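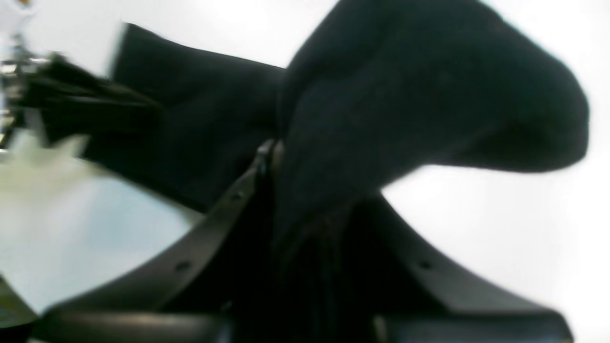

# Dark Load

So this is my laundry spreadsheet. I've been asked for it enough times now that it gets a proper folder and a README, and I'm a little embarrassed by how long the README got.

Dark Load is a log of black and almost-black household textiles: socks, T-shirts, knit hats, leggings, dish cloths, a couple of scarves, one truly enormous cardigan. Every time one of them got sorted, washed, dried, folded, mended or put back in the wrong drawer, I wrote down a line. There are 1,437 lines. If you've ever stood over a basket trying to decide whether the soft dark lump in front of you is a sock or half a sleeve, you'll know why I started (and possibly why I couldn't stop).

## What's in the folder

- `items.csv` has one row per thing. 100 rows, and a pair of socks is two rows. I'll defend that further down.
- `events.csv` is the big one, with the 1,437 rows. One row per thing that happened to an item.
- `pairs.csv` says which socks belong together, or did at the beginning.
- `notes/` is plain text, mostly me complaining about lint.
- `LICENSE` is CC BY 4.0. Put my name on it and do what you like.

The files are UTF-8, comma separated, and the header is on the first line. Špela Stojanović's name is in there with the caron intact, so if it shows up as garbage on your end your import settings are off.

## Columns in items.csv

| column | what I meant by it |
|---|---|
| `item_id` | letter plus number, S for socks, T for tops, H for hats, K for kitchen, X for everything else |
| `kind` | my word for it, lowercase |
| `shade` | black, charcoal, "was black", navy-pretending |
| `knit` | knit, woven, not sure |
| `fuzz` | 0 to 4, see below |
| `owner` | initials, or `house` if it's shared |
| `label` | yes, no, cut out |

`shade` was judged in daylight by the kitchen window, always by me. I tried doing it at night under the bulb for a while and had to throw those out because everything came back black. Navy is the real troublemaker! Two of Tùng's T-shirts changed category three times before I held them against a trash bag and settled it.

`fuzz` is how much surface fluff you can see at arm's length. 0 is smooth, like a new gym shirt. 4 is "this has been living under a bed." Tùng Hoàng scored the tops separately so I could check myself, and we disagreed by one step on plenty of them, never by more. His scores are in `fuzz_th` if you want them.

## Columns in events.csv

| column | what I meant by it |
|---|---|
| `event_id` | running number, gaps are deleted rows |
| `item_id` | matches items.csv |
| `what` | sort, wash, dry, fold, mend, found, lost |
| `temp_c` | wash only, blank otherwise |
| `inside_out` | yes, no, half |
| `seconds` | fold and sort only, kitchen timer |
| `remark` | free text |

The machine we have is set in Celsius, and nearly all of the dark washes are at 40. I left the column in anyway. The cooler ones are from Jeanine Van Beek's place, where she washes darks cold and is very firm about it.

`half` under `inside_out` needs a word. It's for socks with the toe still stuck inside, and for tops where one sleeve is in and one is out. I used to put those under `yes` and then the folding times made no sense at all, so I went back and fixed every one I could remember. There are still a few in the early rows marked `yes` that should probably be `half`. Rows before event 42 are the ones to be suspicious of.

## How a sort went

Nothing fancy. I tip the dry load out onto a white sheet (dark things on a dark couch is a mistake you make once), shake each piece out, call what it is, and put it on a pile. The timer starts when I pick it up and stops when it lands.

Calling it is the hard bit. A black knit that's been through the dryer comes out bunched up, and all you get is a rounded bit on one side and some folds hanging down. Could be a heel, could be the crown of a hat. I wrote down my first guess before shaking it out, and that's what's in `remark` when it says something like "guess sock, was hat." Please don't clean those out of the file, they're my favorite part.

Folding rules, as used throughout:

1. Socks get laid flat, heel up, and folded once. No balling. Balling stretches the cuff and Finbarr will tell you about it at length.
2. T-shirts go in thirds, then in half, collar on top.
3. Hats aren't folded. They get smoothed flat and stacked.
4. Leggings go leg on leg, then thirds.
5. Kitchen cloths in quarters, and they live in a different drawer. Don't mix them.

The cardigan (X3) has its own rule and the rule is a hanger.

## Why each sock has its own row

Because socks don't stay in pairs! I had them as pairs in the first version and it fell apart in a month. One would turn up in a pillowcase, the other would get a hole, and I had no way to write down that S14 was fine and S15 was a rag. So now each sock gets its own life, and `pairs.csv` keeps track of who it started out with.

The tag is a stitch of colored thread inside the cuff. Nikola Nikolovski did the stitching, very neatly, and then did a few of mine over again because mine were falling out.

## Things I'd watch out for

- It's four households, all friends of mine, and all with a weakness for black clothes. Don't use it to say anything about laundry in general.
- The folding times are mostly my hands. Nikola folds a lot faster than I do and has hardly any rows.
- "Lost" means lost at the time. Several of those items have a "found" later on, sometimes much later. Check before you mourn.
- Fading isn't measured. `shade` was set once, at the start, and "was black" is an opinion.
- Fiber content is missing on purpose. Half the labels were cut out or washed blank and I didn't want to guess.
- Lint comments get more frequent toward May. That's when the gray blanket joined the loads. I've since been asked to stop washing the gray blanket with the darks.

## Questions I've had by email

**Can I add my own black socks?**
Sure, please do. Copy the header from `items.csv`, start your ids with a new letter, and send me the file. I'll read the remarks first, so make them good.

**Is there a version with colored clothes?**
Špela has a small one for whites and it's tidier than mine. It isn't published yet. Ask her nicely.

**Which sock went missing the most?**
S22. It's plain, ankle length, fuzz 3. It was behind the drawer, twice.

## Changes

- **v3** Split socks into single rows. Added `half`. Removed the night-time shades.
- **v2** Added Jeanine's cold washes and Tùng's fuzz scores. Fixed a batch of hats that I'd logged as kitchen cloths (sorry, hats).
- **v1** First upload, mostly socks.

## Still to do

- Match up the four leftover socks in `pairs.csv` that have no partner listed
- Redo `fuzz` for the hats, which I scored while tired
- Ask Finbarr Keane whether X7 is a scarf or a very long sleeve
- Finish the mending notes, since right now they stop in the middle of a heel darn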